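## 5. The Late Jaw: A Timing Fault in Two-Handed Table Setting

Of everything that went wrong in the Larnach project, this fault taught us the most, and we are happy to give it a full section. It made a capable policy look clumsy, it passed every check we had, and it could be traced to a few lines in the recorder. The task is table setting. A person wears a head camera, holds a gripper in each hand, takes cutlery from a wire basket and lays it out by a plate on a striped placemat. Each gripper carries its own camera and logs how far its jaws are open.
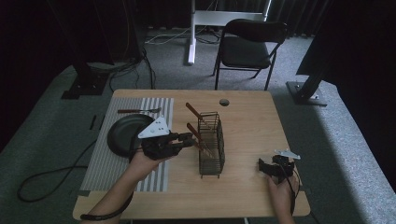
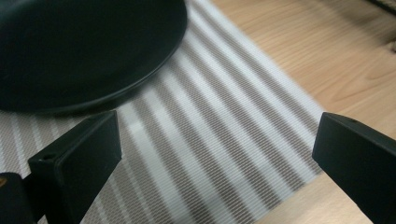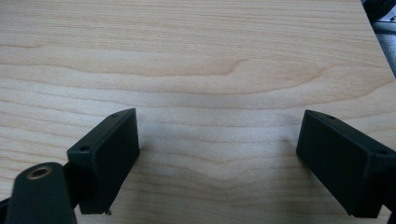 **Figure 6.** Table setting with the hand-held grippers. Top: head view, with the left gripper's jaws just short of the utensil handles in the basket. Middle: gripper camera, by the plate and the striped mat. Bottom: gripper camera, jaws apart over bare tabletop.

### 5.1 What we saw on the robot

We trained the Jedness policy on the full set of recordings and ran it on the two-arm Ngata robot. The right arm did well from the first day. The left arm reached the basket with lovely, smooth motion, lined its jaws up with a handle, and then started to lift with the jaws still open. They closed a moment later on air, or on the tip of the handle, which was worse, because the utensil then swung and caught in the wires. Out of 30 trials the left arm failed this way in 18.

One of those failures was a safety matter. The closing jaw trapped a wire of the basket instead of a handle, and the arm carried on with its lift. The basket came off the table and fell on the side where Brenda Bunting was standing with one hand on the stop button. She pressed it in time and was not hurt. We paused all robot trials until the cause was known, and we have since moved the operator's place to the far side of a low screen.

Our first guess was the policy. Grasping a thin handle calls for fine timing, and it seemed fair to suppose that the model had simply not learned it. We spent two weeks on this idea, adding training steps, cropping the gripper images more tightly and giving the grasp moments more weight. The reach got better each time. The late closing did not change at all, and that should have tipped us off sooner than it did. A model that is short of training tends to miss in many ways. Ours missed in one way, with great consistency.

### 5.2 Finding the fault

The turn came when Darcy Whitcombe suggested leaving the model out and playing a recorded demonstration straight back on the robot. If the data were sound, the robot should set the table just as the person had, give or take small errors in placement. We picked a demonstration from session 19, put the basket at its marked spot, and pressed play. The left arm reached in, began to lift, and closed its jaws late. It was the same mistake, with no model anywhere near it!

From there the work went quickly. We took the gripper video from that session and measured the gap between the jaw fingers by eye, frame by frame, as a curve of its own. The video curve and the logged curve had the same shape. They could be laid on top of each other almost perfectly, as long as the logged one was moved earlier by 18 frames. All cameras run at 30 frames per second, so the left jaw signal was 0.6 seconds behind everything else. For a person picking up a fork, that is long enough for the whole hand to have left the basket.

The recorder, Grevska, was the source. Each gripper sends its jaw reading down the same cable as its video, but the two are handled by separate readers. When the cable loses contact briefly, both readers reconnect. The video reader throws away anything that piled up during the gap. The jaw reader kept its pile, stamped each value with the time it was read from the queue, and never caught up. Every reading after the dropout was correct in value and wrong in time.

A dropout of this kind is easy to cause. The cable runs along the wrist, and a wide reach across the body can pull on it. We were able to bring the fault about on the bench by tugging the left cable gently at the plug, and we could do it as often as we liked, which made it a very pleasant fault to work with once we knew it was there.

### 5.3 Why the checks missed it

Our checks before training looked for missing frames, frozen values, lost marker tracking and jaw readings outside the possible range. A late signal breaks none of these rules. It has the right number of samples, the stamps rise evenly, and the values are real ones. Seen alone, each stream was in fine health. The fault lived between the streams, and we had no test that looked at two of them together.

We had also relied on watching the recordings. Our viewer shows the head view and both gripper views side by side, and we had gone through many sessions in it. The views agree with each other, because the video readers were never at fault. The jaw reading appeared only as a small number in a corner, and none of us had been reading it while the jaws moved. Adding a bar that grows and shrinks with the logged opening took an afternoon. With the bar in place, a new student picked out an affected session on her first try.

There is a further point about averages. The late sessions were a minority, but the sessions in which the left hand does the first reach into the basket were mostly recorded on the same days. So the model saw good timing for the left hand in one part of the task and bad timing in the very part where it mattered. Training loss gave no hint of this. It went down nicely, since a constant delay is an easy pattern for a model to learn.

### 5.4 Repair

Three changes were made to the recorder and the gear.

First, jaw readings are now stamped in the gripper itself, at the moment of measurement, and the recorder keeps that stamp. Both readers clear their queues after a reconnect, and the dropout is written to the session log in plain words.

Second, every session opens and closes with a short clap of the jaws: the person shuts and opens each gripper 2 times in view of its own camera. A script compares the jaw curve from the video with the logged one and reports the shift. Any shift larger than a single frame sends the session to a person for review. Doing this at both ends matters, as a dropout partway through would slip past a check made only at the start.

Third, the plug on each gripper has a clip that takes the strain of the cable. This is the cheapest change on the list, and the people who wear the rig like it best - the wrist moves more freely, and the cable no longer creeps while they work.

For the older recordings we could not rely on claps, so the same script was run over natural grasps. Where the shift was steady we corrected it. Where a dropout fell in the middle of a demonstration and the start of the delay could not be placed with confidence, we left the demonstration out. We chose to be strict here. A small clean set had already shown its worth in the right arm's results.

### 5.5 Result and open points

After retraining on the corrected data, with no change to the model, the late closing was gone from the left arm. The failures that remain are the ordinary and interesting kind: a handle that leans too close to its neighbor, a fork set down at a slant on the mat, a grasp that is a little too low. We are delighted to be working on those.

Two matters stay open. The clap test finds a constant shift but says little about a slow drift, and a long session could drift within the one-frame limit and still blur the grasp. We plan to add a clap at the midpoint and compare the results in July. The other matter is force. The Ngata arms have no sensing at the jaw that would have noticed the trapped basket wire, and a fix in timing does nothing for that. Until such sensing is fitted, the lift speed near the basket is capped, and the screen stays where it is.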